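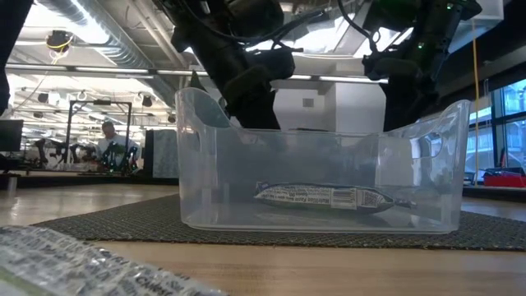
*One of the clear bins, with a snack bag in it back side up.*

**How do you sort snack bars and chip bags into clear bins so they stay sorted?**

Posted by **secondshelf22** in Pantry & Break Room, December 2019

I look after the snack shelf where I work, at the Clallside office. Until October everything stood on the shelf in the cartons it was delivered in, and people tore the cartons open from whichever side they could reach. Now we have clear plastic bins. The bigger style has an oval handle hole in each short end, and you can see through the sides.

My trouble is deciding what goes with what. I have two kinds of snacks, bags and wrapped bars. The bags are mostly air, so they fill a bin quickly and slide around when it's carried. I started laying them flat with the nutrition panel showing, so a person with an allergy can check without picking them all up. The drawback is that silver bags all look nearly the same from the back, and people complain they can't tell the flavors apart.

The bars are worse. I set three containers in a line on a placemat and tried going by wrapper color.

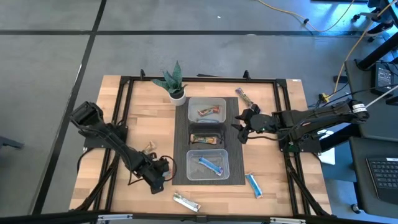

*Bars by color, partway through. The top container has two kinds in it.*

The light blue ones were easy. Then I got to a red, orange and white one and an orange, green and white one and didn't know if those were the same group or not. Purple and yellow had no place at all. If I give every color its own container I run out of shelf, which is 22 inches deep and already shared with the paper cups.

So what I want to know:

- Should I sort by color, by flavor, by brand, or by what's in them (nuts / no nuts)?
- Bags flat or standing up?
- Is there a label that sticks to this kind of plastic and comes off clean afterward?

I refill on Wednesdays and would like it to take less than half an hour.

---

**ornell_breakroom**

We have the same setup at Ornell, with two shelves for a whole floor. I would drop the colors. The makers change their wrappers, and then your system is wrong and you have to start over. Color also tells people nothing about what they are eating.

What we do is sort by contents first. Nuts in one bin, no nuts in another, and a third for anything where the label says it may contain traces. The nut bin goes on the lower shelf so that nothing falls out of it into the others. Inside each bin you can still put the same wrappers next to each other if you like how that looks. You do need to read every new box when it comes in. Don't go by last month's box of the same thing.

For the bags, stand them up. Put the bottom seal down and the front facing out, packed close enough to hold each other up but not so close that they burst when somebody pulls one. A bin that's half full of standing bags will slump, so when ours gets low I put a piece of folded cardboard behind the last bag to take up the space. If people want to read the nutrition panel they can turn a bag around. For allergies I would rather have a printed sheet taped inside the cabinet door with each product and its allergens on it. Ours is one page and gets reprinted when something changes.

On the time: open all the cartons first, flatten them, and get them off the table before you start sorting. I used to open one, sort it, open the next one, and it took most of my lunch. Take everything out of the bins too and check dates. Old ones go back in at the front.

For labels we use plain paper tags on a loop of string through the handle hole. No glue at all. They hang crooked but they can be read from the door.

---

**brakow_mailroom**

Just put it all in one big bin. People will dig through it anyway. We had six bins and after a week they were all mixed.

---

**majumder_pantry**

The answer from ornell_breakroom covers most of it. A few additions.

Painter's tape works for labels on smooth clear plastic. Write on it with a permanent marker before you stick it on. It peels off clean if you change it every couple of months. I left one strip on over a whole summer and had to rub the residue off with cooking oil and then wash the bin. Put the tape on the long side, below the rim, where a thumb won't catch it when the bin is lifted.

I wouldn't put bars and bags in the same bin even if they are both nut free. The bars work their way down to the bottom and the bags get crushed on top of them. Small low containers suit the bars and the deeper bins suit the bags.

Measure before you buy any more. With a 22 inch shelf you may be able to fit two small containers front to back, and then you put the spare stock of the same bar in the back one. When the front one is empty you swap them. That also cuts the refill down, as you only fill the empties.

And keep one small container for odds and ends. Your purple and yellow bar goes in there - also the last one of any kind that got discontinued. Ours is marked "Take these first" and it is usually empty by Friday.

---

**secondshelf22**

Thanks. I'm going with nuts / no nuts / traces for the bars and standing the bags up. The odds container is a good idea, I have a few strays already. String tags for the bins with handles and tape for the rest. Does anyone have an allergen sheet they could post so I can copy the layout?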